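Workshop tips: hanging parts for a robot hand

Pavithra Rajan and I share a bench at Akidgate, and most of our August evenings went into the hand. Some notes for anyone building one.

Put the test plate on a ribbed aluminum panel. Ours is light gray with blocks and tabs of different sizes, so you can try a wide grip and a narrow one without changing plates.
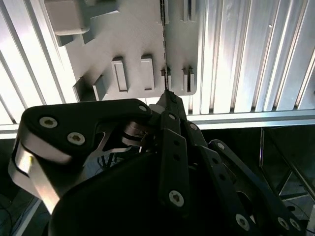
The hand up at the plate, with the cord hanging down to the fingers.

Check every screw before you power up. Start at the fingertips and work back to the palm. Keep spares in a lidded jar, 17 or more of each size.

Tie the wires down at each knuckle, then bend the finger all the way both ways by hand. If a wire pulls tight, give it more slack and tie it again.

Write the date on the plate when you swap it.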